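Home Robotics > Arms & Grippers > Kits and Reviews
Reading time: 6 min

Stotemska wrist camera + finger kit - anyone running one?

stripedsock
Thu 9 March

So I've been going back and forth on the Stotemska kit for a month now and I want to hear from people who own one. It's the bundle with the two ribbed fingers, the wrist camera and the mounting plate. My arm is a secondhand Tesitz and the stock gripper on it is junk, it pinches like a clothespin and drops anything with a slope to it.

What I want to do is sorting. Small parts, toys, screws eventually. The shop lists it at 1396 with shipping and that's a lot of money for two fingers and a camera, if you ask me. Is it worth it or should I print my own and buy a cheap webcam?

3 comments hidden - show all

gravelpit_ann

I have it and I like it! Setup took me an evening, and most of that was me fighting the cable clip (route it on the inside of the wrist, do NOT do it the way the leaflet shows, it snags when joint 5 turns over). The fingers flex a little when they close and the tips are grippy. I pick up dice, bottle caps, pens, bricks. Pens are the worst of the bunch because they roll.

The camera is fine. It's not sharp when the arm is moving, so don't expect pretty footage. For teaching the arm by hand and playing it back it's been good enough for me.

moth_and_bolt

Going to disagree here. I returned mine. The fingers are nice, sure, but the tips wore on me in 4 weeks and when I asked for spares they told me "sometime in March" and then stopped answering. For that price there should be a bag of spares in the box.

Also the software. You get a recorder and a playback tool and then everything past that is a subscription. I felt kind of tricked.

gravelpit_ann

Were you picking up metal? My tips look the same as when I got them and I've had the kit since fall.

moth_and_bolt

Yes, metal, mostly hex nuts. It's sold as a gripper for small parts. Nuts are small parts.

gravelpit_ann

Ok fair.

lowtide77

I'm somewhere in the middle of you two. Had the kit since January on an Ông arm (the older one, with the gray base), and I use it nearly every night after the kids are in bed. My whole project is brick pickup out of a tray. I know, I know, everybody does bricks. But they're a good test, because they land every which way and lean on each other, and the arm has to choose an approach.

Things I've learned so far, for stripedsock or whoever else is shopping:

- Bricks lying flat with clear space next to them are easy. I'd call that solved.
- Bricks standing on end tip over if you come in even slightly off center. I slowed the last bit of the move way down and that helped a lot.
- Bricks up against the inner wall of the tray are a pain. The fingers are wide and there's no room for the outside one. I've been teaching it to go for the middle of the pile first and leave the wall ones for last.
- A white tray with red bricks is about as easy as it gets for the camera. I tried red bricks in an orange tray and got nowhere, so pick your colors.
- Open the fingers all the way before you start down. You'd think this is obvious and I still recorded a bunch of takes half closed.

Wrist view from one of my runs, fingers open, five red bricks in the tray:

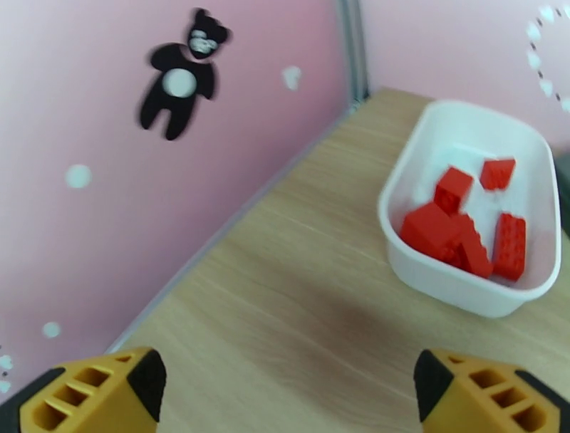 Calibration, before anyone asks

I redo it every time I take the plate off. The Stotemska tool wants you to do the big checkerboard thing but the short version works fine for me. If your arm is consistently off to the same side, that's calibration. If it's off to a different side each time, check the screws on the plate first. Mine had backed out and I wasted a weekend on it.

On the subscription, I agree with moth. I never paid for it. The recorder saves plain files and I use those with my own scripts, so you can get by, but you have to be comfortable doing that.

stripedsock

This is super helpful, thank you! I love that the yellow fingers are so easy to see in the shot, I figured they'd get in the way. Do they block much when you get close to the brick?

lowtide77

They sit in the bottom corners when open, so you've got plenty of view between them. Once they close in on something you lose a bit of it. Doesn't bother me. By that point the arm is pretty much committed anyway.

moth_and_bolt

That's my other complaint, I wanted to see the contact point and I couldn't. With the Mestska mount the camera sits higher and tilts down more. It's uglier and heavier, but you see what you're grabbing. I put 2 of them on my bench setup and haven't looked back.

gravelpit_ann

The Mestska also costs more once you add the fingers, since it doesn't come with any. And it's heavy enough that my arm sagged with it when a friend loaned me his. On a small arm I wouldn't.

moth_and_bolt

Depends on the arm! A Tesitz should carry it no problem.

lowtide77

Does it though? The newer Tesitz maybe. The old one has that weak wrist joint that gets warm and gives up. stripedsock, which one do you have?

stripedsock

Uh. The old one. The sticker's half gone but it has the round shoulder cover.

lowtide77

Then I'd stay light. Go with the Stotemska, or print fingers and see how far you get. Printed ones are ok if you glue rubber on the tips, I used bike inner tube for a while. It peels but it's basically free.

papercrane_dad

Jumping in to say check the bolt pattern before you order. The plate in the kit fit my Ông straight away, but the old Tesitz needs an adapter and it's not in the box. I had to drill one out of scrap aluminum. It's ugly and it holds.

stripedsock

Oh nooo, ok, good to know. I don't own a drill press. Would a hand drill do it?

papercrane_dad

Clamp it, punch your marks, go slow. Mine is a hair crooked and calibration took care of that. I can post the hole spacing tonight when I'm back at my bench.

moth_and_bolt

Still think you should ask them about spare tips BEFORE you pay. Get it in writing.

stripedsock

Emailing them now.

Filed under: grippers, wrist cameras, buying advice
21 comments - 6 shares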